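Fil du soir sur la table de la cuisine, que j'ai enfin décidé de regarder de près.

1/ On l'a achetée d'occasion à Starnden, 61 euros, plateau clair, pieds vissés. Le vendeur, Amos Haddad, ne savait pas quelle essence c'était. Moi non plus.

2/ Pendant des mois elle a vécu sous une nappe cirée. En avril j'ai retiré la nappe pour de bon et j'ai découvert le dessin du bois. Des lignes serrées d'un côté, qui s'écartent, puis un grand ovale allongé avec d'autres courbes dedans.

3/ Salim Mbwambo, qui fait un peu de menuiserie, appelle ça une figure en cathédrale. Ça vient de la façon dont la bille est débitée : on coupe à plat dans les cernes et ils ressortent en boucles. 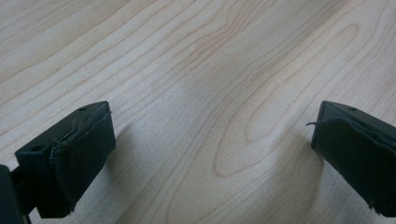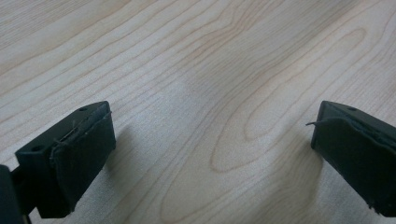 Le veinage du plateau et son grand ovale, deux vues.

4/ Question qu'on m'a posée : massif ou plaqué ? Je n'ai pas tranché. Il faudrait comparer le chant et le dessous, et le dessous est peint.

5/ Pour l'entretien, je passe une éponge à peine humide dans le sens du fil, puis un chiffon sec. Pas de vinaigre, pas de côté vert de l'éponge. Les casseroles vont sur un dessous-de-plat, même pour deux minutes.

6/ Salim me conseille une huile dure. J'ai vu un bidon à 53 euros chez Benavides, ça fait cher par rapport au prix de la table. Si quelqu'un a testé une cire sur un bois aussi clair sans que ça jaunisse, je prends le nom.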